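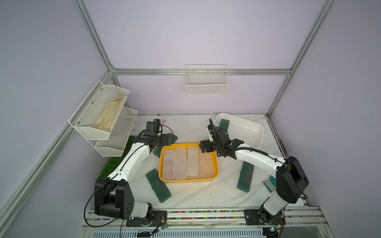 I've had the Vekeo two-arm bench kit going in my back workroom since December, and people keep writing to ask if it's worth the money, so okay, let's talk about it.

First, setup. The arms bolt to a rail along the front edge of the table, and I figured that would be an evening. It ate two (the manual skips straight from the rail to the software, thanks for that). My friend Dexter came over with his hex keys and we got it square in the end. Both arms found their home position on the first try, which made me so happy I did a little dance!

I run a craft studio and my big chore is sorting and rinsing pencil cases and plastic boxes between classes. So that's what I test with, not the foam cubes Vekeo packs in the carton.

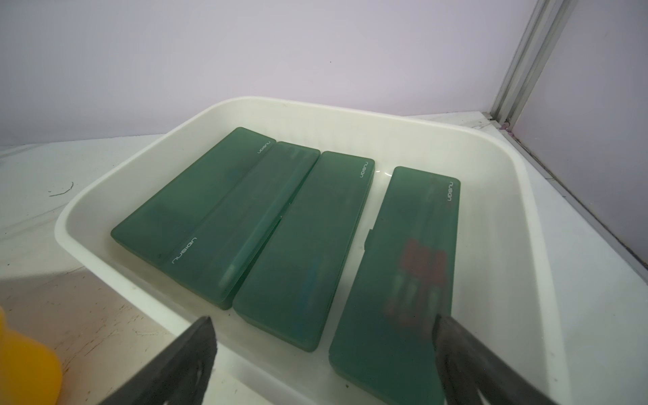

Pencil cases are a mean test, by the way. They're slick, they're flat, and if the fingers come in a hair too high they just skate off the lid. On the stock settings I got way too many misses. Dropping the approach speed and teaching the pick from the long side fixed most of it, and over 500 logged picks the left arm fumbled 26. I can live with that. The right arm is a touch worse and I still don't know why.

Boxes are where this thing shines. Tall ones, skinny ones, lids on, lids off, it gets them into the tray and lines them up nicer than I do.
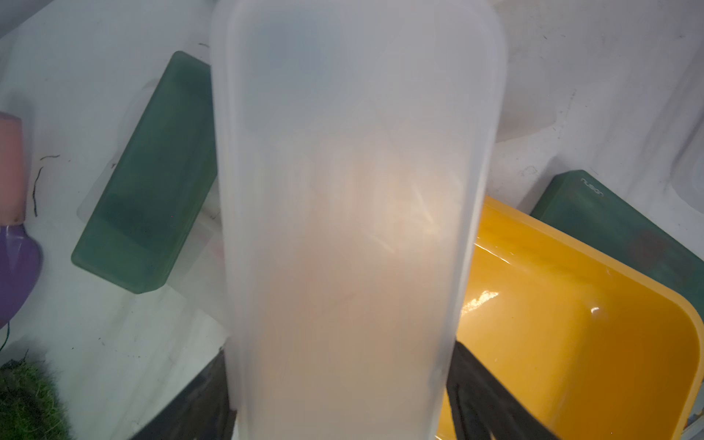
Grip force is a slider in the app, and I'd start low. I cracked a lid the first night by getting cocky. The finger pads are fine but a bit hard for thin plastic, and I wish a softer set came in the box.

Other gripes: the app forgets my saved routines whenever it updates, and the fans whine. Support was great, though. Noemi Nakamura on their help line stayed on with me for nearly an hour over one stubborn wrist joint.

I'd buy it again. I'd also clear off a bigger table first.
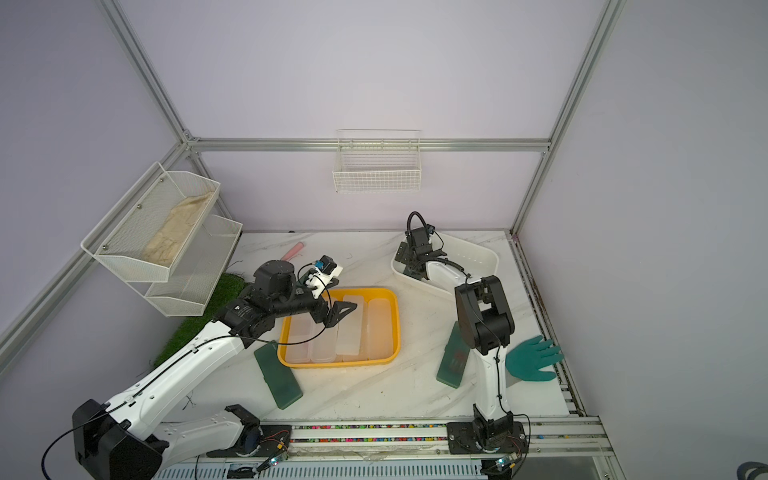
Can you run just one arm and add the second later?
Each arm has its own base and its own power switch, so a single one works fine, but you'll have to redo the calibration once the other goes on the rail.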